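Minutes of the Patient Oral Care Group
Tramis Dental Clinic, ground floor meeting room

Present: clinic manager (chair), senior dental nurse, two dental nurses, the hygienist, stores clerk, patient representative.
Apologies: visiting dentist.

The meeting opened at 1.15 pm.

1. Minutes of the last meeting

Agreed as a correct record, with one correction. Item 4 should read "interdental brushes", not "toothbrushes".

2. Matters arising

The sink in surgery 2 has been repaired. The new patient leaflet on dry mouth is still with the printer. The stores clerk has asked twice for a proof and will ask again.

3. Stock

The stores clerk reported that 288 tubes of Kekon fluoride toothpaste are held. Fifty-two boxes of Ganness interdental brushes were delivered, all in the smallest size, although the order was for mixed sizes. The supplier has agreed to exchange half of them. It was noted that the larger sizes run out first and that patients have been sent away with the wrong one.

Agreed: the hygienist to give the stores clerk a list of sizes used, before the next order is placed.

Agreed: short-dated tubes to go to the front of the shelf. Anything past its date is to be taken out and entered in the returns book, not left on the side in the nurses' room.
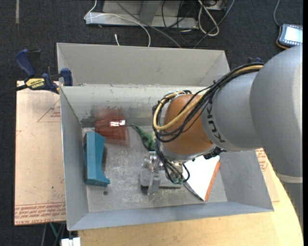
Tramis, January

4. Children's brushing sessions

The sessions at Lazăr Primary School will go ahead this term. Two nurses will attend each one. Parents' consent forms have come back for most of the younger class and the school is chasing the rest.

The patient representative asked whether children would be allowed to keep the brush. The chair confirmed that they would, and that a letter would go home with it explaining when to change it. The senior nurse asked for the letter to be kept to one side of paper. The last one ran to three pages and several parents said they had not read it.

5. Mouthwash

There was some discussion of whether to go on handing out mouthwash samples at reception. The hygienist said patients were using it straight after brushing and rinsing off the toothpaste. Reception staff had not been told to mention this.

Agreed: samples to be given out only in the surgery, with spoken advice to use them at a different time of day from brushing. Remaining samples at reception to be moved to the hygienist's cupboard.

6. Budget

The balance on the oral care account stands at £1,849. The cost of the school sessions has still to come out of this. The chair will find out whether the travel can be charged to the general account.

7. Any other business

The patient representative said that the print on the denture cleaning card was too small. The senior nurse will have it retyped in a larger size and will bring a copy to the next meeting.

One of the nurses asked for a second demonstration model, as the hinge on the present one is loose. Price to be obtained.

8. Next meeting

Same room, 1.15 pm, date to be circulated. Items for the agenda should reach the chair at least 10 days beforehand.

The meeting closed at 2.05 pm.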